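Sorting the cable drawer, the cardboard box way
19/01/2020

I put this off from July onwards, and the drawer got so full it wouldn't shut. All you need is a table, an old cloth and a couple of cardboard boxes with lids (mine are the flat posting sort). I nearly bought the Wolldale organiser, but boxes cost nothing!

Spread the cloth first. Mine's bright green and a bit marked, and black leads show up beautifully on it. Then open a box and leave it empty until you've decided what it's for — I always want to start chucking things in straight away. 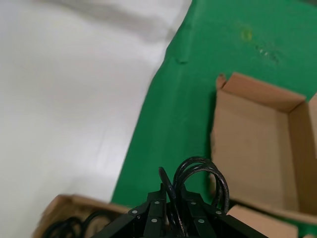 Tarek Semaan: Do you label the boxes before or after? I did mine after and had to tip the lot out again.

Before, in pencil, on the lid. Power leads get a box to themselves, and everything else can share. Loop each lead loosely, never tight round your hand, and lay it in with the plug to one side so you can grab it. Fold the lids right back while you work, otherwise they flop down on your fingers.
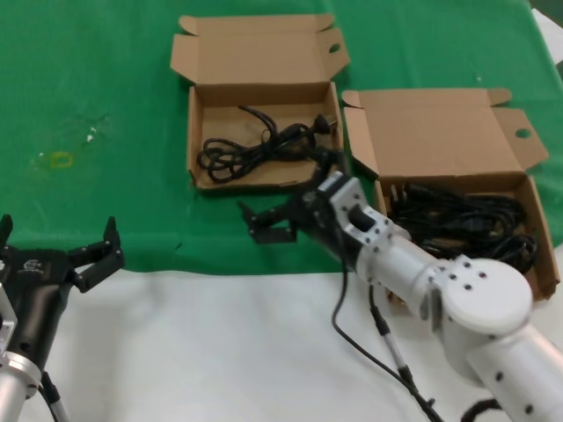 My sister reckons anything over 25 leads needs a second sort, and she'd bin whatever hasn't been plugged in for a year. I can't quite do it, so the odd ones are going in the loft.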